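Planning Software for Motor Assembly: An Interview with Nesrin Erdem

Apr 23, 2018

14 shares | 3 comments

The Plirnent Institute has maintained a research program in assembly software for several years. Its current work concerns the planning layer, the part of the software that decides in what order a robot should approach, grasp and place the components of an electric motor. Nesrin Erdem, who leads the planning group, met with the Institute's communications office to discuss the progress of the project and the questions that remain open.

Ms. Erdem began with the choice of subject. "A motor is a demanding object for a planner," she said. "The parts are round, many of them are nearly symmetrical, and the features that fix their orientation are small. A person turns the part in the hand until it looks right. Our software has to settle on an orientation before the arm moves, and it has to know how confident it is in that decision."

The planner is called Tarkov. It receives an estimate of where each part lies and produces a sequence of motions, each with a condition that must hold before the next may begin. An earlier version stored every sequence as a fixed script. The present one composes the sequence when the task is requested, from a library of 255 motion segments written and reviewed by the group. 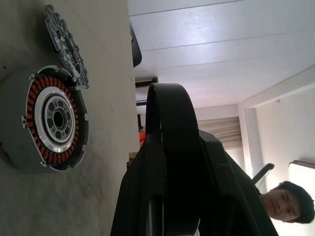

Stator and gear plate on the work surface, seen from the wrist camera.

Perception is handled by a separate component, Retel, developed under Edeltraud Mühlbauer. The two groups agreed early on that the planner would never read camera images directly. "That was a matter of some discussion," Ms. Erdem recalled. "Edeltraud's position was that if the planner looks at pixels, then every change in lighting becomes a planning problem. I came to agree with her. Tarkov sees a list of poses and a measure of uncertainty for each, and it sees nothing else."

Copper windings and polished metal have been a particular difficulty. Reflections can shift the apparent edge of a part, and two overlapping parts may be reported as one. Retel was revised last July to return several candidate poses in such cases, leaving the planner to request a second view from another angle. Ms. Erdem described the change as costly in time but necessary. "We had runs in which the estimate was wrong by a single tooth of the rim. The software reported full confidence. I would prefer a system that asks to look again."

To test the revision, the group assembled a set of 1,172 recorded attempts, each reviewed by hand. Of these, 353 were marked as containing an ambiguous pose. Marites Estrella, who was responsible for the review, wrote the rules by which an attempt was assigned to that category – a document that Ms. Erdem considers as important as the code. "Before Marites wrote the rules down, three of us could look at the same attempt and give three answers," she said.

On the matter of control, Ms. Erdem was more reserved. The grasp controller regulates finger position and force at the gripper, and it is shared with other projects at the Institute. Her group may propose changes to it but may not make them alone. A housing held on edge presents a narrow surface to the fingers, and a small rotation within the grasp can spoil the alignment that the planner has worked out.

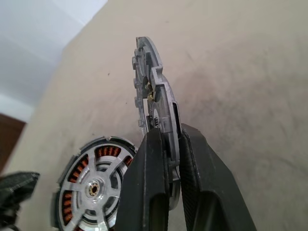

The planner now treats the grasp itself as uncertain. After the fingers close, it requests a new pose for the held part and recomputes the approach from that point. The additional step was proposed by Sevim Değirmenci, who also wrote the replay tool with which engineers can step through a recorded attempt and see which condition stopped it. "Sevim's tool has changed our meetings," Ms. Erdem said. "We used to argue from memory. Now we open the log."

Asked about the limits of the work, she named recovery first. When a placement is refused, Tarkov can withdraw and try again from one of 10 approved starting positions. It cannot yet reason about why the placement was refused. A part that is misaligned and a part that is simply the wrong one produce much the same signal. Rhea Enriquez is studying whether the force record contains enough information to separate the two cases – her first results are expected in July.

The Institute plans to release the interface definitions between Retel and Tarkov, together with the review rules, for use by other laboratories. The planner's source code will follow after an internal audit. "The interface is the part I would defend," Ms. Erdem said. "The planner will be rewritten, probably more than once."

Share this article | 3 comments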